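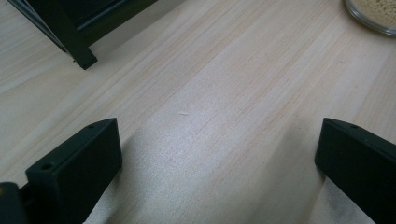

**Figure 3.** View from the wrist camera over the bare middle of the bench, with both fingers of the hand-held gripper open. Part of a glass dish of granular material is at upper right.

### 3.2 Daily care of the Ilton gripper

We have come to believe that a good deal of the trouble people have with hand-held grippers begins well before any recording does, and so we would like to spend a little time on how the Ilton tool is looked after at our Hultside bench. Figure 3 shows the sort of view we work from when we check it: two matte black fingers reaching up from the bottom edge, nothing between them, and plenty of plain wood beyond.

Each morning the fingers are wiped down, opened fully, and closed on a Shearer gauge block 38 mm wide. If the reading is off, we loosen the finger screws, seat both fingers against the block again, and tighten them a little at a time, going back and forth between the two sides (it is slow, and we have grown rather fond of it). The camera mount gets the same patient treatment, and a fresh reference picture is saved whenever it has been touched.

Light deserves a word too. A pale tabletop is lovely to work on, but it can wash out toward the center, as it does in the figure, and the grain all but disappears there. We lowered the Skutlow lamp to 62 percent for the later sessions and left the exposure fixed from then on.

Over the whole study the fingers needed to be reseated on 29 mornings, most of them in December, when the room was at its driest. Spare screws are kept in the drawer under the bench, along with the block.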